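Course notes, unit 9: Who pays for a carbon price?

Read these before the seminar. They set out the standard case for pricing carbon, then the reasons I think the standard case is sold too hard. You are free to disagree with me in the written work, and several of last year's better papers did.

The textbook version

Burning fuel does harm that the buyer doesn't pay for. Put a price on the harm and the buyer will burn less. The government doesn't need to know who can cut back cheaply, as the price sorts that out. Give the money back to households and most of them come out even or ahead. Moulin's chapter in the reader lays this out as well as anyone, and you should be able to repeat it without looking.

Notice how much work is done by the words "give the money back." Moulin spends eleven pages on the tax and a paragraph on the rebate. Which budget line does it come from? Who can cancel it? A tax is collected at the pump every day. A rebate depends on the mood of whoever writes the next budget. 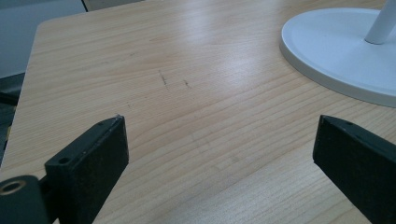

The second thing to watch is the word "average." A household that comes out even on average may be two households, one in a city apartment with a train at the corner and one 33 miles from the nearest hospital. Le Goff calls the second group "transitional losers." I have never met anyone who described himself that way, and I would be wary of any policy paper that needs a phrase like it.

The Sukau case

For the seminar we use the Sukau district, a teaching case written by Musyoka Masanja. The district council brings in a fuel levy in September, with a yearly rebate promised to each household. The rebate is paid on time the first year. In the second it is delayed and folded into a home insulation grant, which renters can't apply for. By the third year the council is defending the levy as a source of revenue, and the original goal gets one line in the annual report.

Read it with these questions in mind:

At what point did the promise break, if it did?
Could the levy have been written so that the rebate was automatic?
Would the council have passed it in that form?

Pruvost's reply to Masanja argues that the design was fine and the politics let it down. I don't find this convincing. A design that only works when politicians leave the money alone has a flaw in it, and the flaw belongs to the designer. But read her section on border charges with care — it is the strongest part of the packet, and I don't have a full answer to it. 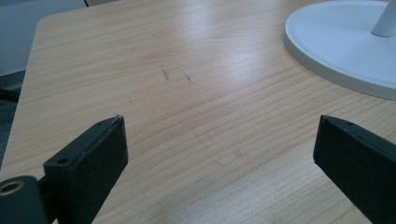
Department of Politics and Public Policy

What about rules instead of prices?

Some of you will say that if pricing is so fragile, we should go back to rules: efficiency standards, bans, building codes. Rules have costs too. They are just harder to see, and that is a good part of why legislators like them. A standard that adds 1,000 dollars to the price of a furnace never shows up as a tax on anybody's bill. Delorme makes this point and then drops it, which is a pity.

My own view, for what it's worth, is that both sides compare their favorite tool as drawn on the board with the other side's tool as found in the wild. When you read a claim that one approach is cheaper, check which version of each is being compared.

Reading

Moulin, chapter on pricing (required)
Masanja, the Sukau case, with Pruvost's reply (required)
Le Goff, on winners and losers (required, skim the appendix)
Delorme, on hidden costs (optional)

Written work

A response of two pages, on either Masanja or Pruvost. Summaries will be sent back. Bring a printed copy to the seminar.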